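The Care and Feeding of a Tabletop Arm

By midmorning Nanami Kubo has a hex key behind one ear and her cheek almost flat against a white tabletop. She's looking along the gripper from the side, the way you'd check a board for warp, and she is very happy with what she sees.

"Look how they come together," she says. "Last month they crossed like bad teeth."

Kubo keeps the arm in cell 2 running at Joltura, a small shop in Lakisstead that teaches robots to handle things from the kitchen: jars, bottles, trays, the stuff everyone else picks up without a thought. I came to write about the software. I stayed for the maintenance, which is a wonderful thing to watch when the person doing it loves it this much.

The routine starts at the fingers. Kubo wipes them down with a lint-free cloth, then works each one gently side to side, feeling for play at the mount. If one moves, she backs out the screws, cleans the seat and tightens them again in small turns, switching from one to the other. Then she closes the gripper on nothing at all and checks the tips. She wants them meeting at the front first, with a hair of daylight allowed farther down.

Next comes the wrist camera. A knock too slight to hear can shift its view, so she runs a check called Manlow (named after the street the shop used to be on) that sends the arm through 33 poses and compares what the camera reports with what the joints report. It takes up to 3 minutes. On my visit it failed the first time. Kubo loosened the bracket, nudged it with a thumbnail, ran it again and whooped.

Only then do the props come out. Lino Colombo, who writes the task scripts, likes a bottle for the first trial after any repair – it's tall, it's smooth, and a finger that sits a little crooked will tip it. He parks the arm well clear and has a look from the wrist before he lets anything move.

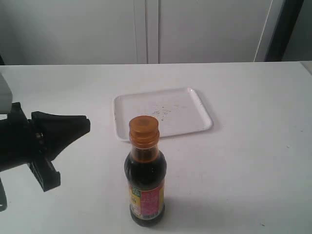
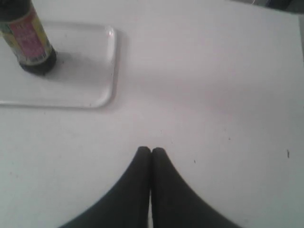
Colombo keeps the first approach painfully slow. He stands with one hand by the stop button and talks to the arm under his breath, and Kubo watches the cable at the wrist, which she says has ended more good afternoons than any bug. A cable that's too tight tugs at the last joint. Too loose and it snags on the way back. She leaves enough slack for a full turn plus a finger's width, and she redoes the tie every time the wrist comes apart.

All of it goes in the log, a fat green binder they call Yau for reasons that predate both of them. The entry for my visit was number 435. Kubo wrote down the bracket, the tie and the screws, then flipped back through the pages to show me her favorite repair, a squeak that took her most of May to find. It was the stool.

Contact the features desk | Copyright, all rights reserved | Back to top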